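Roboterarm in der Kantinenküche – Erfahrungen mit dem Personaleinsatz?

kiprono_l
Wir planen bei Viltari einen Arm für die kalte Vorbereitung: Zutaten greifen, umsetzen, portionieren. Stand ist die Simulation.

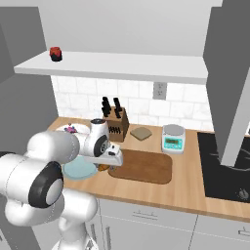

Ausgelegt wird auf 100 Portionen pro Schicht. Mich interessiert weniger die Technik als die Frage, was die beiden Kräfte in der Vorbereitung danach machen. Die Leitung spricht von »Entlastung«, ein Stellenplan liegt nicht vor.
Kiprono Laizer

Grurkisix
Bei uns läuft so etwas seit September. Die Schnittarbeit blieb beim Personal, dazu kamen Bestücken, Reinigen und Quittieren von Störungen. Anfangs 40 Greiffehler pro Schicht, jeder mit Weg zum Bedienpult. Entlastung sieht anders aus.

adjei
Widerspruch. 40 Fehler sind ein Einrichtungsproblem. Mit festen Ablagepositionen und einheitlichen Schalen kommt man auf 2.

Grurkisix
Feste Positionen heißt: Die Leute stellen alles so hin, wie der Arm es braucht. Den Aufwand hat bei uns keiner erfasst.

emine
Betriebsrat einbinden, bevor bestellt wird. Bei uns wurde die Störungsbehebung erst nachträglich in die Tätigkeitsbeschreibung aufgenommen, die Eingruppierung ist bis heute strittig.

adjei
Da stimme ich zu. Rüstzeit gehört als eigener Posten in den Schichtplan.

kiprono_l
Danke. Rüstzeit und Störungen nehme ich getrennt auf. @Grurkisix: Wer reinigt den Greifer, Küche oder Technik?

Grurkisix
Küche. Nach jedem Produktwechsel.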